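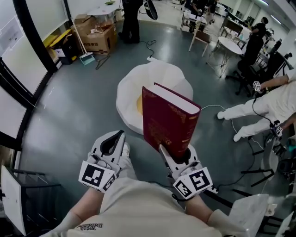 Posted in July by the Collections Office

Ziscombe Library Association
Collections and Storage Meeting – Minutes
Thursday, Harnell Annex, lower meeting room

Present: collections manager (chair), circulation lead, cataloging lead, facilities lead, binding and repair technician, finance officer, records clerk (minutes).
Apologies: branch services lead. Written notes from branch services were received before the meeting and are recorded under the items they concern.

The meeting opened at 9:30 a.m.

1. Minutes of the previous meeting

Accepted with one correction. Under shelving, "fixed uprights" should read "adjustable uprights." The clerk will reissue the corrected copy.

2. Matters arising

2.1 Return chute liner. Replaced. Circulation reports less corner damage to heavier returns but has no figures from before the replacement to compare against. Item closed.

2.2 Label stock. The new spine labels lift at the edges on coated covers. Cataloging has gone back to the previous stock for coated covers only and will use up the new labels on cloth. Item closed, to be reopened if cloth spines show the same fault.

2.3 Key list for the annex. Still out of date. Carried forward.

3. Relocation of hardcover stock from the main stacks to Harnell

3.1 The collections manager presented the revised plan. The first transfer covers almost 300 volumes, all hardcover, mostly local history, bound periodicals and older reference works. Selection was by last recorded use, then by physical check at the shelf. Titles with a branch reservation in the current system were taken off the list.

3.2 Branch services asked in writing whether patrons will be able to request annex titles for same-day pickup. Circulation's position is that same-day retrieval can't be promised while the van runs once per day. Agreed wording for the catalog record is "Held at annex – request by noon for next open day." Cataloging to apply the wording when each location code is changed and not before, so that nothing shows as moved while it is still on a main stack shelf.

3.3 Order of work. Items will be cleaned, checked, scanned out, packed, moved, scanned in and shelved. Facilities asked that cleaning take place at the main building, as the annex has no extraction. Agreed.

3.4 Packing. Volumes to be packed spine down or flat, never fore-edge down. Oversize volumes to travel flat in a single layer. The repair technician asked that anything with a loose text block be tied with cotton tape before packing and flagged on the box sheet. Rubber bands are not to be used for any purpose.

3.5 The finance officer asked whether the transfer could be completed with existing staff. The collections manager said that it could if the reading room inventory were put back to the fall. Circulation objected, on the grounds that the inventory has already been put back once. Discussion followed without agreement. The chair will circulate two alternative schedules and a decision will be taken by e-mail.

4. Shelving supply

4.1 Coste has delivered the uprights and base shelves for the north wall. The back stops were missing from the delivery and the packing slip shows them as shipped. Facilities has written to Coste and is waiting for a reply.

4.2 Shelf loading. Coste states a limit of 100 pounds per shelf, evenly distributed. Facilities noted that a full shelf of bound periodicals on coated paper could exceed this and should be weighed before the layout is fixed. The repair technician suggested placing the periodicals on the base shelves only. This was supported in principle, but the base shelves are also the first to be affected if water gets in at the loading door. Agreed that periodicals go on the base shelves along the inside wall only, and that nothing goes on the base shelves next to the loading door until the threshold has been sealed.

4.3 Gap behind shelving. The uprights are to stand clear of the exterior wall to allow air movement. The drawing shows a 3 inch gap. Facilities measured 2 inches at the east end, where the wall bows inward. The run will be moved forward and the aisle width checked again afterward against the access requirement. If the aisle fails, the last bay will be omitted.

4.4 Anchoring. No bay is to be loaded before it is anchored. Part of the north run was found to be holding boxes of withdrawn stock. These have been taken off.

5. Environmental conditions at Harnell

5.1 Facilities reported on the temperature and humidity loggers. Readings are stable overnight and drift upward in the afternoon, most noticeably at the west end. The drift follows the hours when the loading door is in use. A strip curtain was proposed. The finance officer asked for a price before approval.

5.2 The logger at the west end was found lying face down on top of a cabinet. It isn't known how long it had been there. Readings from that logger are to be left out of the quarterly report and the unit is to be fixed to the wall at shelf height.

5.3 Dehumidifier. Currently drains to a bucket, which has to be emptied by hand and is not emptied on weekends. Facilities will price a pump and a line to the utility sink. Until then the unit is to be switched off on closing before any day the annex is shut, and the humidity over those periods noted separately.

5.4 Pest traps. Silverfish in the trap by the sink, none elsewhere. Traps to be dated on the underside in pencil when set. Several were undated.

6. Binding and repair

6.1 The repair technician reported on the condition of the volumes selected so far. The commonest faults are split joints, weak inner hinges and red rot on leather spines. Cloth bindings are generally sound. Red rot volumes will be wrapped before transfer so that powder isn't carried onto adjoining books.

6.2 Outside work. Rornetti has quoted for recasing and for custom boxes. The quote for boxes is acceptable. The quote for recasing does not state whether original covers are retained and remounted, and stamped or decorated covers should not go out until that is confirmed in writing. Technician to ask, and also to ask whether titles on new spines are stamped or printed.

6.3 Cleaning. Dry methods only: soft brush, then smoke sponge where the brush is not enough. Smoke sponge is not to be used over gilt or on any surface that is flaking. Head edges to be brushed with the book held closed. The technician will give a short demonstration to circulation staff before the first cleaning session.

6.4 Adhesive tape. Further examples of office tape used on torn pages at the branches. Branch services to be asked to send torn items in unrepaired.

7. Catalog and location codes

7.1 A single annex code is in use. Cataloging asked for separate codes by wall, to shorten retrieval. The chair preferred a shelf-level note in the item record, which can be changed in batch. Cataloging will test the batch change on a small group of withdrawn records and report.

7.2 Barcodes on the inside back board cannot be scanned without opening the book. For the older volumes the technician would like this avoided. A barcoded paper flag, placed at the title page and standing above the head edge, was agreed. Flags to be acid-free.

8. Any other business

8.1 The annex step stool has a missing rubber foot and has been taken out of use.

8.2 Parking at the loading door. Staff vehicles to be moved before the van arrives at 8:15 a.m.

9. Actions

Chair – circulate alternative schedules for item 3.5.
Facilities – back stops with Coste; recheck aisle width; threshold seal; prices for strip curtain and pump; fix west end logger.
Cataloging – record wording; batch change test.
Repair technician – written confirmation from Rornetti; cleaning demonstration; source paper flags.
Clerk – corrected minutes; annex key list.

The meeting closed at 11:10 a.m. The next meeting will be held in the same room, on a date to be set once the transfer schedule is settled.

Contact: Collections Office, Ziscombe Library Association | © Ziscombe Library Association | Back to top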